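Veddale Exchange Fund
Interim report, spring placement
Submitted by Maribeth Dumlao, returning students coordinator
24 February 2022

Horațiu, sorry this is short and a bit rough, I have two pickups at the airport tonight. Full accounts come separately from the office. Questions from your last email are answered as I go.

Where we are

All placements for this round confirmed except one. Host families in Phetsri are set, and the language school there has given us the same classrooms as in the fall. Grant covered 40 travel stipends, all paid out. The one open placement is a student whose passport renewal is still stuck. Have called twice. She keeps her seat until the school says otherwise.

Pre-departure weekend went fine. Long, too much paper. Next time the insurance talk goes first, while people are still awake. The packing talk ran over again and we lost the slot on homesickness, so that got done by phone the week after, one student at a time. Slower but I think better, they say more on the phone.

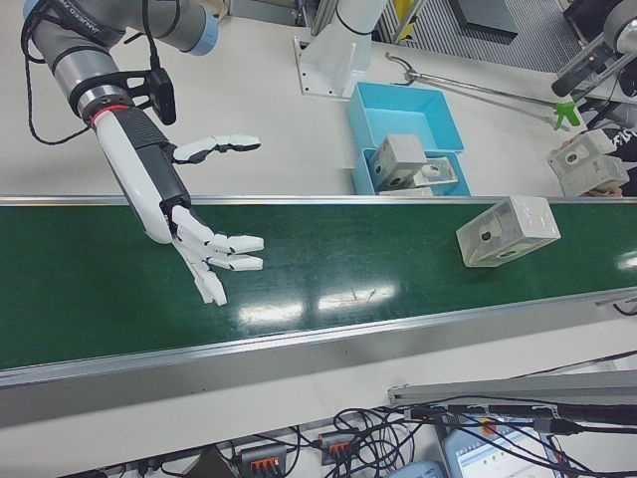 Homestays

Three changes of family since December. Two were simple (a new baby, a move across town). Third was a bad match, early riser house and a student who studies till 2, nobody's fault. Local contact moved him inside a week and he's staying in touch with the first family, goes over for Sunday lunch.

You asked if the monthly host allowance is enough. Short answer no, not with food prices where they are. Families aren't complaining but two have said quietly they may skip next year. Would like to raise it in the next budget. Figures in the separate accounts.

Curfew rules: still a sore point. Students think they're too strict, families think they're about right, parents at home want them stricter. Left as is.

Letters and blog

The student blog on Proriment is doing well, 191 posts so far this school year. Some are three lines and a photo of lunch. Others are really good, esp. the ones written around week six, when the novelty is gone and they start noticing how people talk to each other at the bus stop. I'd like to print a few for the donor evening, with permision from the writers.

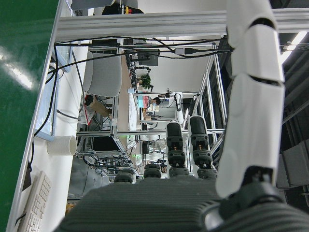

Robot hand, with desk and keyboard behind.

Coming home

This is the part you flagged last year and you were right. We did a lot for kids leaving and almost nothing for kids getting back. So, new this round:

- a call in the first week home, just to listen
- a Saturday meetup a month later, food included
- pairing each returner with somebody who went the year before
- a short letter to parents on what to expect (moods, sleep, missing people, suddenly hating the cereal)

First meetup was last month. Good turnout, loud. Several said school friends stopped asking about the trip after a day or two and they had nowhere to put it. One girl said her own bedroom felt like a hotel. They swapped numbers and have since met up on thier own without us, so I'm calling that a win.

Pairing is patchy. Older ones are busy with college applications. Will try to recruit earlier.

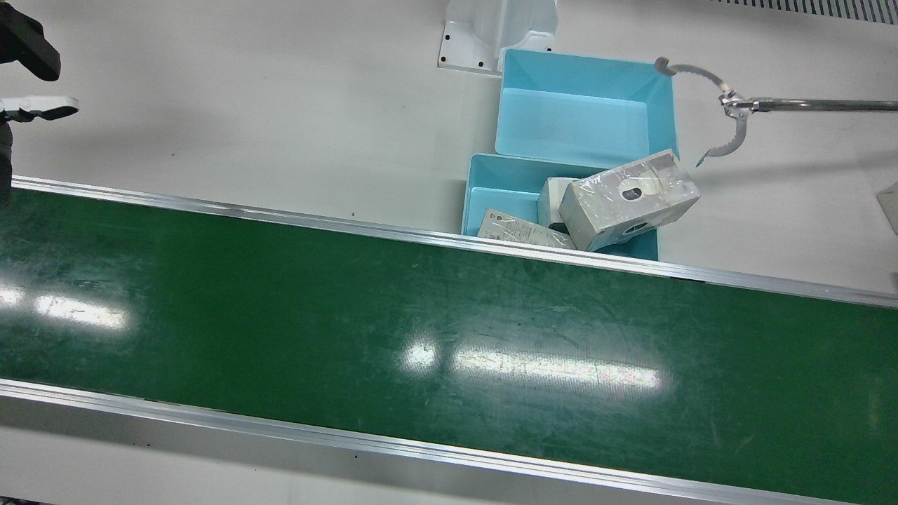 Green conveyor belt with aluminum side rails.

Money, quickly

Spent to plan apart from flights, over because of two rebookings. Covered from the reserve. We have 1,000 left in the meetup line, which pays for the rest of the Saturdays if we keep using the church hall. Skurnitness has offered to print the handbook at cost, I've said yes.

Still to do

- passport case, see above
- 4 host visits not done yet, booked for next month
- end of stay survey, needs cutting down, last one was far too long
- date for donor evening. Need this from you pls
- host allowance, want a yes or no before we sign families for the fall

Next report at the end of the school year. Call my cell if anything's urgent, I'm bad with email this week.

Maribeth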